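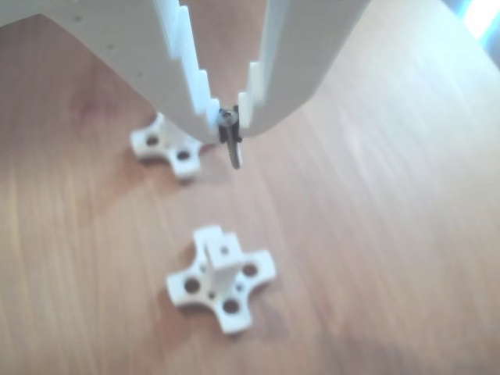
Lencho, one of the first subscribers to the program, reported that fixing a spending limit before looking at any hardware had been the most useful step in its planning, and that the figure held through to the final order.

WERKBERG, February 9, 2024. Jistness today announced the opening of its Equipment Planning Service to small manufacturers and assembly shops considering their first robot arm. The service helps buyers set a budget, compare purchase and lease terms, and schedule delivery. It was tested over two budget cycles and is now available to all 377 member firms.

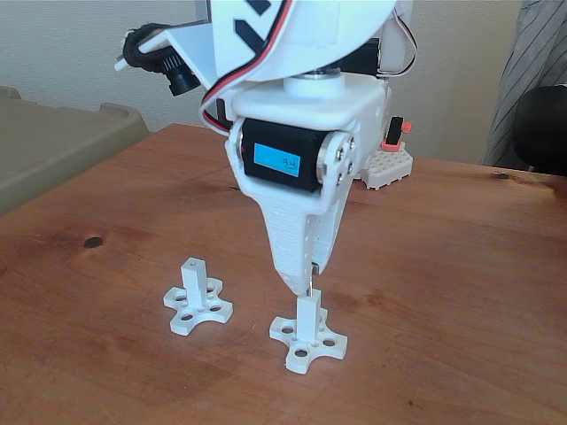
Each plan covers four years of ownership and lists spare servos, replacement grippers, cabling, operator training and floor space as separate items. Jistness will pay up to 70 percent of the planning fee for firms that apply before the end of April. Equipment costs remain the responsibility of the buyer.

Quotations are collected through Zetetti, the Jistness purchasing portal. Applicants should submit a short account of the work to be automated and their current equipment budget. Forms are available at the Werkberg office and on the portal.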